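Tenants' Group Questions "Ready-to-Use Kitchen" Claims as Wallport Rental Fees Climb

ZULBRIDGE, February — Renters in Zulbridge are being asked to pay more each month for kitchens described as "fully equipped," and the Greser Renters' Group says the phrase has yet to be backed up by anything a tenant could check. In a review released this month, the group looked at 258 rental listings and found that most of them used the words without saying what was included.

The review focuses on the Wallport package, an add-on offered by a number of local landlords. It costs tenants $50 a month on top of rent and is supposed to cover small appliances, storage and basic kitchen goods.
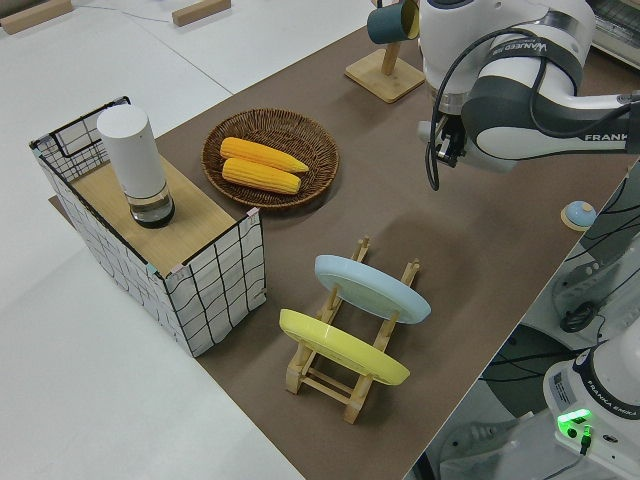
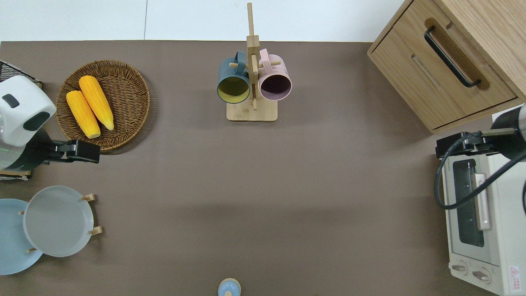
What does a tenant get for the monthly Wallport fee?

The agreement promises "a selection of kitchen items suited to daily living" and leaves the selection to the landlord. It names no item, sets no minimum and gives no date by which anything must be delivered.

"I have read that sentence many times and I still could not tell you whether it includes a kettle," said Irena Baran, who wrote the review. "People are signing for a year. They should be able to read a list first."

The group asked for sample inventories from landlords offering the package. A few sent one. Others replied that the contents "vary by unit," and several sent the same marketing sheet that appears in the listings. The sheet says the package "takes the stress out of moving." The group found no survey, complaint record or other evidence behind that statement and would be interested to see some.

Wallport has said in its own material that tenants save money by paying monthly and skipping the cost of buying goods up front. The review is not persuaded. At $50 a month, a tenant who stays four years and five months will have paid $2,650 and will own nothing at the end of it. The group priced a starter kitchen from stores in town, choosing ordinary new goods and no sale items, and came in at $200. Even allowing for a toaster or two giving out along the way, the gap is hard to explain.

Wallport's published comparison puts the cost of furnishing a kitchen at $2,656. The comparison does not say which goods were priced, where, or in what year. The group wrote to ask. The reply thanked it for its interest and enclosed the comparison again.

There are renters for whom a package makes sense, and the review says so. Someone in town for a short work contract may not want to buy pans and give them away three months later. Tenants with little cash at move-in may also prefer a monthly charge, although the group notes that the fee comes due with the first month's rent, when money tends to be tightest.

The harder question is choice. In theory the package is optional. In the listings reviewed, the box for it was often already checked, and the form for removing it had to be requested from the leasing office in person. Soledad Obi rented a one-bedroom on the east side of Zulbridge last year and tried to drop the package before moving in.

"They told me it was optional, and then they told me the unit only came with it," Obi said. "I asked which one it was. I was told somebody would call me back."

She already had her own kitchen goods from her last apartment. They spent the year in boxes in the hall closet — she was told the supplied items had to stay in the cabinets and would be checked at move-out.

Damage charges are another sore point. The agreement allows a landlord to bill for items "not returned in original condition," with no allowance for normal wear and no price list. A cutting board that has been used for a year is going to have knife marks on it. Whether that counts as damage appears to depend on who does the walk-through.

The Greser Renters' Group is asking landlords who use the package to attach a written inventory to every lease, with a replacement price beside each item. It also wants the box left unchecked on application forms, and a clear way to cancel with one month's notice. None of this would require a change in local law, and two of the landlords contacted already provide an inventory when a tenant asks.

Wallport has said that it is "always listening to residents" and plans to refresh the program. The announcement gave no timetable. A similar refresh was announced last year, and the group compared the agreement from before with the one in use now. The typeface had changed. The section on contents was the same, word for word.

Tenants who are being charged for the package are advised to ask for the inventory in writing, keep the reply, and write down the condition of every supplied item on the day they move in. The group will look over agreements free of charge and can be reached at its front desk until 6 p.m.

The full review, including the wording of each agreement and the price list used for the starter kitchen, is available in print on request.

About the Greser Renters' Group
The Greser Renters' Group offers lease advice to tenants in Zulbridge. It is funded by member dues and takes no money from landlords or property firms.

Media contact: Irena Baran, Greser Renters' Group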